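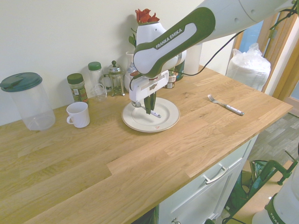
Golirwood Countertop Soup Warmer, 6 quart

Back in stock. Same warmer the lunch counters have been ordering since spring, new lid, slightly longer cord. If you run a café, deli or a canteen and want soup out all day without tying up a burner, start with this one.

What you get: the warmer, one stainless insert, hinged lid with a ladle notch, drip ring. Ladle not included – see the Troltidetti ladles, the short one fits best.

Holds 6 quarts, so about 15 decent bowls. Dial on the front, low to high. 300 watts, plugs into a regular outlet. Put the soup in hot. It's a warmer, it won't cook anything and it takes forever to bring up a cold batch.

Water bath or dry? Water bath for anything with cream or cheese. Dry is OK for broth if you keep it low and stir. Don't let the bath run out, the element will trip and you have to wait for it to cool before it resets.

Cleaning – insert and lid go in the dishwasher. Base gets wiped down, never dunked. Descale if your water is hard, we use the Flimov powder but plain vinegar does teh job.

Spare lids and inserts fit the older Golirwood too. They do not fit the Kandpal, the rim is wider on those.

Customer note from Jarrah Rutherford, sandwich shop: "Chowder stayed good through the whole lunch rush. Wish the cord came out the other side. Bought a second for chili."

Warranty is 2 years on the base, nothing on lids. Keep you receipt. Orders in before noon go out same day, after that the next morning. The red version is due in September, no list for it yet.

Bulk pricing or a question on fit, ask for Dinesh Prajapati at the parts desk.

We use cookies to remember your cart and see which pages get visited. Accept all | Manage settings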